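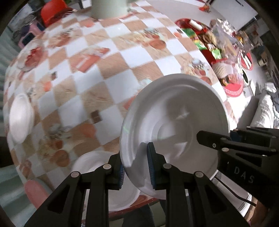
*Photo: Aurelia Zaugg*

# Come run our island guesthouse kitchen (and steal some beach time)

Hi, I'm Aurelia! I run Memwood, a little guesthouse on Usilside, and I'm looking for a breakfast cook and all-around host for our winter season, starting in January.

Getting here is half the fun. You take the ferry from Ivell, which lasts 3 hours, and then it's a bumpy ride past the cane fields to our gate. We sleep 28 guests when we're full, mostly divers and hikers who come in hungry and want to know where the turtles are. You'll cook from six until ten, help with check-ins, and then the afternoon is yours — the reef at Soomro Point is 100 yards from the back steps! 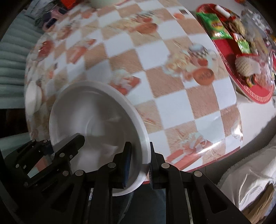

*White bowl, checkered tablecloth*

You don't need a fancy résumé. I'd love someone who has cooked for a crowd before, likes talking to strangers before coffee, and can stay through the end of April. A driver's license helps a lot (the airport runs are mine otherwise, and I'm sick of them).

Pay is $4000 for the season plus your own room, all meals and the ferry both ways. Send me a note with your dates and a breakfast you make well — write to Aurelia Zaugg, Memwood, Usilside.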